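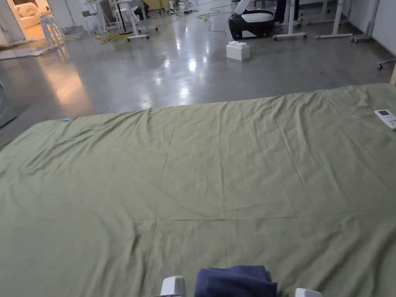
Folding practice on the big green sheet, navy cloth in the gripper. Open day at Trundunik, thread below

1/ So I spent the afternoon at the Trundunik open day in Wultemmont and my head is still full of it. Going to dump it all here before I forget. Mute me now if you don't care about robots doing laundry!

2/ Getting there first. The bus drops you at the bottom of the hill and the sign for the building says Event in huge letters and nothing else. I walked past it twice. It's the right door, go in, up the ramp, someone will give you a sticker with your name on.

3/ Rocío Moya showed our group round (20 of us, one toddler). She runs the cloth side of things and she talks FAST. I've got four pages of notes and can read maybe half of them.

4/ Cloth is the hard one, apparently. A mug is the same shape every time you pick it up. A towel is a different shape every single time, and it changes again while you're holding it. I'd never thought about it and now I can't stop looking at my tea towels.

5/ The gripper you can see at the bottom of the photo has two white fingers and that's your lot. No thumb, no little finger to tuck a corner under. Try folding a T-shirt with two fingers of one hand. I did it at home just now and it was a disgrace.

6/ I asked why they don't just put more fingers on. Rocío said more fingers means more things to go wrong, and she'd sooner have two that do as they're told. Fair enough. She also said she gets asked that at every open day, so sorry Rocío

7/ Best fact of the day: they log every fold, good or bad, and the team's target for one session is 155. I fold about as many things as that in a year, and I do complain about it.

8/ Someone asked if they throw the bad ones away. No! They keep them and mark them. A fold that goes wrong halfway and gets rescued is worth having, she said, because that's what real washing is like.

9/ The sheet has creases all over it and I wanted to iron it so badly. I did say this out loud. Rocío said they leave them in on purpose – nobody's bed at home is flat either.

10/ Also loved that there's a wheeled robot with a white arm further back in the room, and in front of it on the floor a white box shaped like a giant building brick. The toddler had strong feelings about the brick. I'm with the toddler.

11/ There was a talk at the end called Pons, which is the name of their next project. It's about handing things over, so a robot passing you a folded jumper and knowing when to let go. Half an hour, lots of graphs, I understood the first ten minutes and the bit with the jumper.

12/ Things I'd tell you if you're going to the next one: wear comfy shoes, it's hard floor the whole way. Eat first, there was tea but the biscuits went in seconds. Ask for the cloth tour when you sign in, as the other group got the warehouse one and came back looking a bit flat.

13/ It's free, next one's in April, and doors shut at 7 in the evening so you could go after work. You have to book but the form is 2 questions long.

14/ A few of you asking if it's any good for kids. I'd say yes from primary school up. There's a lot of standing and watching, but they let you have a go at guiding a fold yourself at the end and the queue for that was all grown-ups, me included. I got one corner to meet another corner. Very proud.

15/ Will type up the rest of my notes tomorrow if I can work out what "sleeve = enemy??" means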